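An Afternoon at the Pevach Open House

We had meant to be there for the first coaches at ten, but I always underestimate how long it takes to get out of our house, and it was nearly noon when we finally found the turning behind the Sanley garden centre. Pevach, for anyone who hasn't come across it, is an old weaving mill that now does homewares, mostly bedding, and once a year in April they open the whole upper floor and let people wander through the rooms. I had been wanting to go since my sister came back from it last spring with two pillowcases and a great deal to say.

You come in past the old boiler house and up a flight of stone steps (there is a lift round the side, but it isn't well signed, so do ask). At the top they give you a paper plan and a sticker, and somebody offers you tea straight away, which I thought was very civilised. The entrance fee was 400 pence according to the sign, which made me laugh — I suppose they ran out of pound signs.

The first few rooms are given over to curtains and table linen, and I won't dwell on those, although there was a mustard cloth I went back to twice. My husband spent a long while with a man from Sadowski, who supply the thread, and came away knowing far more about dye lots than he had that morning. I left them to it and carried on down the corridor to the bedrooms, which were what I had come for.

Leokadia Zieliński was looking after that end of the building. She has been putting the rooms together for years and has a lovely unhurried way of talking about them. Each bed is made up properly, she told me, with its own sheets underneath and everything, and visitors are welcome to feel the fabric and turn back a corner to see how it's finished. I must have spent the best part of an hour doing just that. There were ticking stripes, a very pale green leaf print, and a heavy quilted thing that I could happily have crawled under there and then.

My favourite, and I was surprised at myself, was the white bedspread with the Chinese character 福 all over it. It's the one for good fortune, the one you see on doors at New Year, and it is repeated in every colour and style of brush lettering, from big bold red ones down to small green and orange ones.
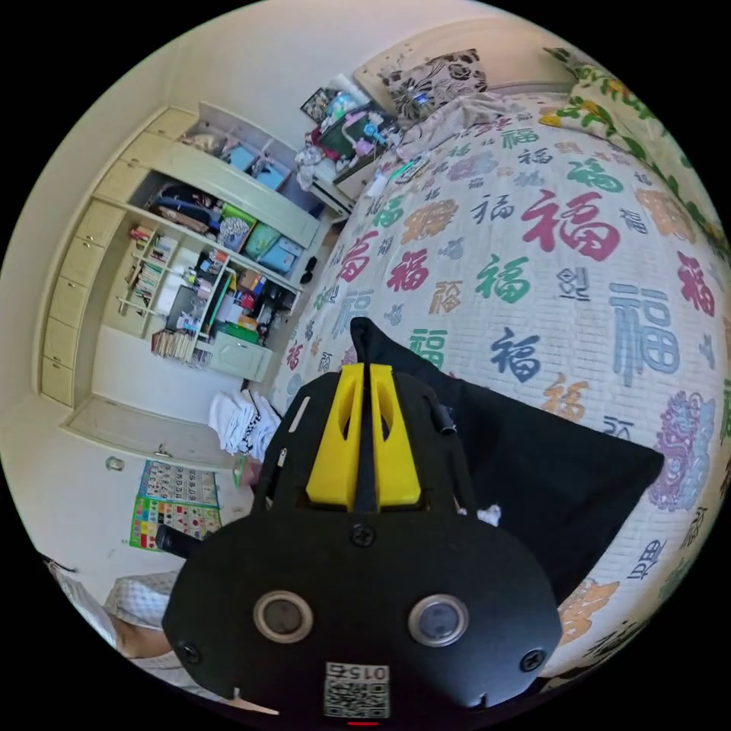
I usually like a plain bed. At home we have had the same cream cotton for as long as I can remember, and I'd have said that anything with writing on it belonged in a teenager's room. But the white keeps it fresh, and the colours are so mixed that you could put it with almost any curtains you already had. Leokadia said it was the one people argued over most, husbands against wives as a rule, and that she would have it in her own spare room tomorrow if the spare room weren't full of bicycles.

After that we had soup in the canteen, which Zotura run for the day, and very good soup it was too, leek and potato with proper bread. Get there before one if you can, as the queue went right back to the stairs by the time we were finishing.

The shop is on the ground floor on your way out. Prices are fair for what it is, though not cheap: the double quilt I had liked was 188 pounds and the king size 223, and I put both back. I did buy a pair of tea towels and an end-of-roll bag of offcuts for my patchwork, which will keep me busy until the autumn at least.

Parking is free in the lower field, but wear sensible shoes, it's quite a slope coming back up with shopping.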